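Home News Interviews Workshop Notes Events About Subscribe

When the arm lets go: a talk about cables, torque and a very bad Wednesday

12 July 2023

The lead engineer at the Plovthorpe lab in Sollville has a favorite failure, and she will tell you about it before you have found a chair. It happened in February, it lasted less than a second, and it changed how her team builds every two-arm table they own.

"I love this one," she says, already pulling up the log on her laptop. "I hated it for a week and then I started to love it. You learn so much from a fault that only shows up when it feels like it!"

The fault was a dropped joint. The lab runs pairs of small arms over a table, and the pair in question was in the middle of a long run of pick-and-place trials when the elbow on the left arm stopped answering. The controller waited for a reply, gave up and cut the torque. With no torque there was nothing to hold the arm up, so it fell onto the table with the gripper still closed.

Nothing was broken apart from one plastic fingertip. A technician had been reaching in to reset an object a few moments earlier, though, and that part of the story she tells more slowly.

"His hand was out. He had stepped back and was writing something down. But I looked at the times and I did not like how close they were. These are light arms, and people get relaxed around light arms. A motor housing landing on your knuckles is still a motor housing."

The first suspect was the motor. They swapped it, ran the table overnight and saw nothing, so they put the thing down as a bad part and carried on. 5 days later it happened again, with the new motor, on the same joint.

"That was a great morning," she says, and she means it. "Two different motors, one symptom. Now you have a real problem and you can go hunting!"

The hunt took most of two weeks. They looked at the power supply first – it was fine. They looked at heat, which was also fine. Somebody rewrote part of the Guillot software, the lab's in-house control layer, to record every missed reply, and the table went back to work with the arm moving at half speed and a foam pad underneath it. Over the next 3,000 cycles the log caught 117 missed replies. Almost all of them were single misses that the controller had been quietly forgiving, and nearly every one came when the elbow was stretched far out and the wrist was rolled at the same time.

From there it was a matter of standing next to the table and watching the cable. In that one pose the slack ran out, and the plug at the joint was being tugged sideways, only a little, thousands of times over. Under a magnifier one of the crimps had worked loose.

"So it was a cable. It is so often a cable! You can spend as much as you like on the arm, and then a bit of wire is too short by the width of your thumb."

The repair was easy. Every moving joint now gets a service loop, sized with the arm held in its worst pose and not in the folded one it's parked in. The plugs are clamped so that a pull lands on the clamp. She is prouder of the second change, which was to the way the arms fail. When a joint misses more than 2 replies in a row, the other joints now hold where they are and the arm is brought down slowly to the table. The torque is only cut once it's resting.
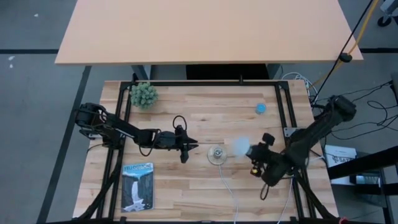 Two arms at work over one of the lab's butcher-block tables.

She is quick to say that a slow stop has its own problems. An arm that holds its position can also hold somebody's sleeve, so the big red button still kills everything at once, and the new rule is that no hand goes over the wood while the motors are live. People grumbled about it, and she grumbled too. Resetting the objects takes longer when you have to park both arms first.

"We lose some time every day. Fine. I would like to have all of that time back, and I'm still not changing the rule."

The lab has since gone through its older tables with the same logging turned on. One more had the beginnings of the same trouble, on the opposite arm and at the shoulder this time, with a handful of misses each day that had never added up to a drop. They recut the cable the same afternoon. The logging tool, which started out as a few lines added in a bad mood, is now a project of its own called Flodiris, and she can talk about its plots for as long as you let her.

What would she tell another group starting out with a pair of arms? She thinks about it while hunting for a screwdriver.

"Log your misses, even the ones the software forgives. Those especially! And put the arm in its ugliest pose and go look at the wires – with the power off, please."

The loose crimp lives in a small bag taped to the side of her monitor. She offered to let me hold it.

We use cookies to remember your settings and to see which pages are read. Accept Manage choices

Contact us | © 2023 Workshop Notes | Back to top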